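Notebook, textile lab, Flastomden. July, Friday

Pilling and shrinkage on the Galine jersey, lot 181. Body panels cut on grain, conditioned overnight. Martindale run to 1000 rubs on panels 1 to 12. Panel 13 held back as the unabraded reference. Grey marle hides light fuzz, so grade under side lighting only. 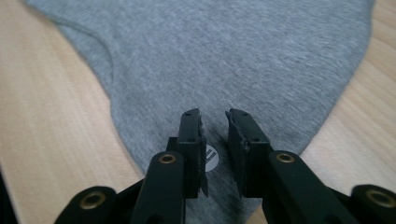
Grey knit laid flat on the table.

Panels 4 and 9 graded lower than the rest. Both came from near the selvedge. Petronella Van der Merwe thinks the yarn twist is low there; need a count from the mill (Plosow) before arguing it. Shrinkage still to do: three wash cycles, line dry, measure lengthwise first.

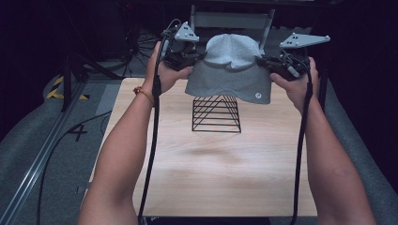

Snagging is the other open item. The mace test gave nothing useful on this weight of jersey, and Fiorella Vitale wants a wear trial instead. If we go that way the handling sheet needs a line on jewellery. A beaded or braided bracelet like the one on the left wrist could pull a loop and spoil a grade. Add watches and rings to the same line. Colour fastness goes to Giannakopoulos next week.

Flastomden textile lab notebook | Contact: front desk | Back to top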